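What I learned from a mild case of whooping cough

February
by Ignacio Navarrete

I did not know that an adult can get whooping cough. In my head it was a disease from the time of my grandmother. Then I coughed for five weeks, mostly at night, and my doctor in Nomard took a swab from my nose and called me 2 days later with the result.

The vaccine from childhood becomes weaker with the years, she explained. Mine was very old. For me it was only tiring, but for a small baby it can be dangerous, and my sister has a baby. So I stayed away from her house until the antibiotics were finished and the doctor said I could go.

Our town newsletter wrote that the clinic gave 109 booster shots last month. I was one of the people who should have gone earlier. I had read the poster in the waiting room many times and always thought it was for somebody else.

If you are coughing for more than two weeks, please ask for the test. It is a little unpleasant and very short.

I wrote down some things from those weeks at home, maybe they are useful for you.

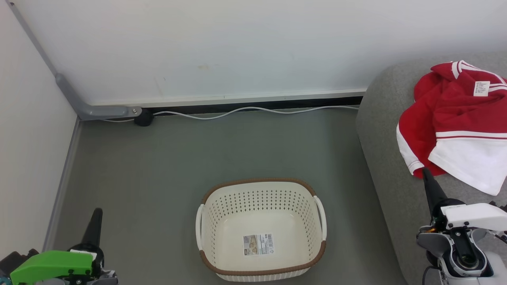 Sleeping with the cough

Two pillows helped me more than the syrup. I also kept a glass of water near the bed and ate my dinner earlier, in small portions.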